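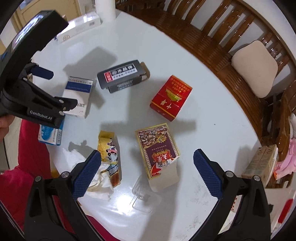

From: Rehema Sang
To: Laizer Grappling list
Date: 5 Jun 2020
Subject: Re: Amateur card in December, weigh-ins and rules

Replying to the list so everyone has the same answers. Rhea's message is quoted in pieces with my notes under each.

> Rhea Dagdag wrote:
> I have four people asking me if the December card is still on. Two
> of them have already started dropping weight, which seems early to
> me. Can you say where things stand?

It is still planned. The hall at Orkum has us penciled in and has not asked for a deposit yet. They want a decision by the end of summer. If the state is not sanctioning amateur bouts by then, we move to a closed gym show with no tickets, or we wait until next year. I would tell your four to train and leave the scale alone for now. A person walking around 28 pounds over their class in June should be thinking about a different class.

> Last year the weigh-in was the same morning and we had one guy who
> looked terrible by the second round. Are we doing that again?

Same-day weigh-in stays. I know some coaches on this list want the day before, like the pros do. My view is that day-before weigh-ins invite people to cut more. The fighter you mean missed breakfast and sat in a sauna the night before, and he would have cut harder with an extra day. What I will change is the timing. Doors at eight, scale open for 90 minutes, first bout no earlier than two. That gives people time to eat properly.

> What about the rule set? Fetum fights with no head strikes on the
> ground for first-timers and my people are used to that.

First and second bouts: no elbows, no knees to the head, no strikes to the head of a grounded opponent. Shin guards on. Three rounds of two minutes. Anyone with three or more bouts can agree to open ground strikes if both corners sign for it at least a week ahead. I don't want that being argued in the locker room like last time. Heel hooks are out for everybody. Straight ankle locks are fine.

> Gloves: will you supply them or do we bring our own?

We supply. Seven ounce for everyone on the amateur rules. I have the Zetora ones from last time, and the mediums are still in decent shape. The larges are not. If you have a fighter with big hands, let me know early so I can order. Wraps are your own and will be checked and signed by an official before gloves go on.

> Last thing, money. Is the gym fee the same?

The fee per gym is going up to 330 dollars. The ringside doctor costs more than last year and I am not going to look for a cheaper one. The fee covers every fighter you bring, so it works out the same for one as for five. Cage rental and the ambulance come out of ticket sales. Last year the whole night cost us over 3000 dollars before we sold a seat, and we ended a little short. If we end up with the closed show, I will send back half the fee.

A few things Rhea didn't ask about but others have:

Bloodwork has to be dated within six months of the bout. If you had yours done this winter it will be too old, so please don't send it to me.

Matchmaking starts once I have names. Send weight, record and any grappling or kickboxing experience. Please be truthful about the grappling part. A brown belt with no MMA bouts is not a beginner, and I will not match him with one.

Corners are limited to two people per fighter. One of them has to be the coach who signed the form.

Sparring between gyms on the list is paused until we are all allowed back inside. Laizer is running outdoor pad work and conditioning in the back lot, with people paired up and staying in the same pair. Visitors are welcome if they bring their own partner and their own pads.

Rhea, can you send me the walking weights for your four, and which of them has fought before?

Rehema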